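Small Cleaning Tools at Canska

Lakshmi Krishnan and Venkatesh Bhat put this gallery together for the housekeeping page. It covers the small tools kept in the common room at Canska and used on the tables after lunch. The bigger floor equipment has its own page. Most of the tools came from Shenoy in April, when the old sets were replaced.

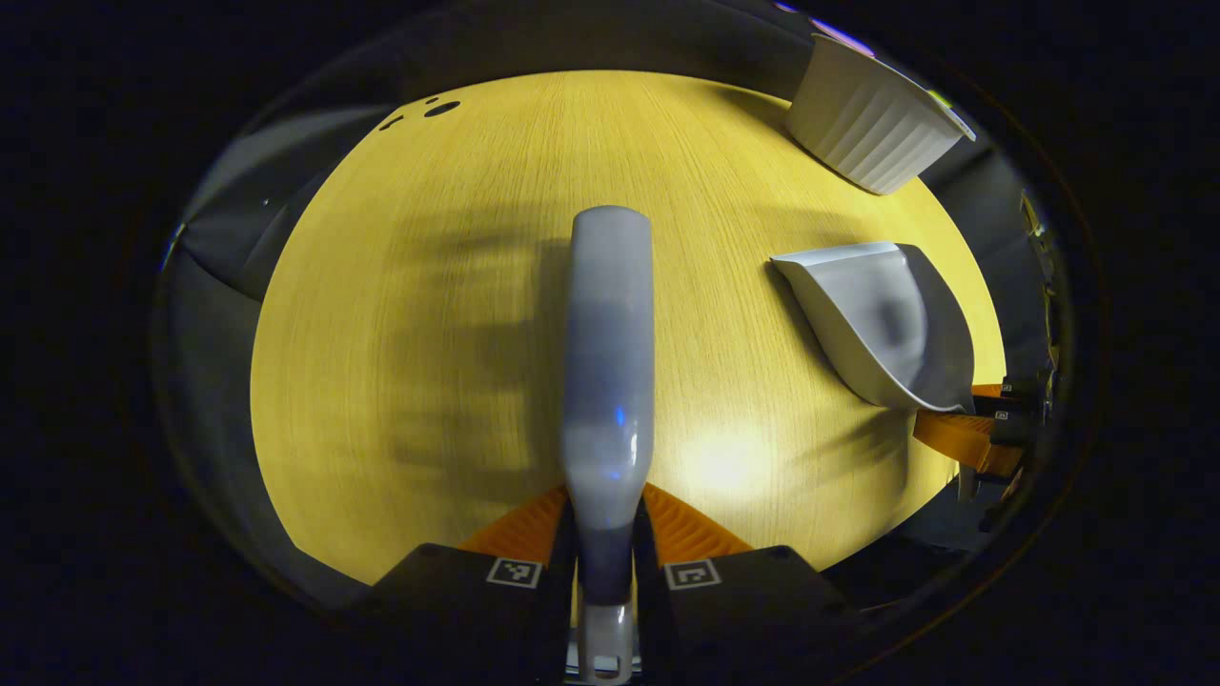
1 min read

Gray dustpan on the round table, and a light gray handle with a loop end. The hole in the loop goes over a hook — please hang things up by it and don't leave them on the table overnight.

The table has a light yellow wood top with a fine grain. Crumbs are hard to see on it, so sweep the whole surface, from the far side toward you. Empty the pan into the bin by the door, not the paper recycling.

Dustpans are rinsed on Thursdays. If one is cracked along the front edge, give it to Farzana Soomro and take a new one from shelf 8. Spare hooks are on the same shelf, in the box marked Tetesik.

More galleries: Kitchen shelves — Coat rack — Window tools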